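4.3 Sorting packets and tubs into the counter baskets

Applies to the Mivdale basket set when used on a worktop or table. For shelf mounting, see section 5.

Before you start

Check that the worktop is level and dry. The baskets have no feet and will creep on a wet surface. If they have been in storage, wash them in warm water with a mild detergent and let them dry fully. Do not use the dishwasher: the rims distort and the baskets will no longer stack.

Placing the baskets

1. Set the baskets in a single row along the back of the worktop, with the long side of each facing you.

2. Turn every basket so that a handle opening faces forward. The opening is used for pulling the basket out and for checking what is inside without lifting it down.

3. Leave a gap of 11 mm between neighbouring baskets. If they touch, pulling one forward will drag the next one with it.

4. Leave 50 mm between the backs of the baskets and the wall if there is a socket behind them.

5. Keep the front part of the worktop clear. It is needed for setting things down while sorting.

Note: Baskets bought before August have a slightly wider rim. They can be mixed with the current ones on a worktop but should not be stacked with them.

Filling

6. Fill one basket completely before starting the next. Begin at the right-hand end of the row, or at the left if the door or fridge opens on that side.

7. Stand flat packets upright against the back of the basket, tallest first. Their tops may project above the rim. Lay smaller packets in front.

8. Put tubes and canisters on the worktop in front of the row until all the packets are in.
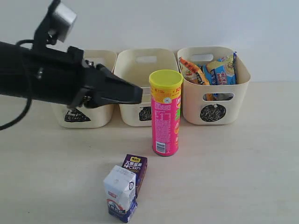

9. Measure each canister before choosing its place. Anything over 31 cm tall is unstable in a basket of this depth and should go in the Rellutton tall bin or on a shelf.

10. Stand canisters with the lid uppermost, and press the lid down all round before moving them. A lid that has lost its grip should be replaced – tape is not a lasting repair.

11. Put opened packets in a basket of their own, closed with a Mussa clip. The clip should sit across the full width of the fold.

CAUTION: Maximum load is 500 g per basket when it is to be lifted by the front handle opening alone. Heavier baskets must be lifted with both hands under the base.

CAUTION: Do not place baskets within reach of a hob or toaster. The plastic softens.

Checking and upkeep

Empty each basket once a month and wipe out the crumbs, paying attention to the corners and the lower edge of the handle opening. Bring older packets to the front when refilling. The marking on the front may be wiped with a damp cloth. Scouring pads and solvent cleaners will remove it.

If a basket rocks on the worktop, turn it over and look for a crumb or label stuck to the base. If the base itself is warped, take the basket out of use. Single replacements are available from the Pevthorpe spares counter – quote the number moulded into the underside.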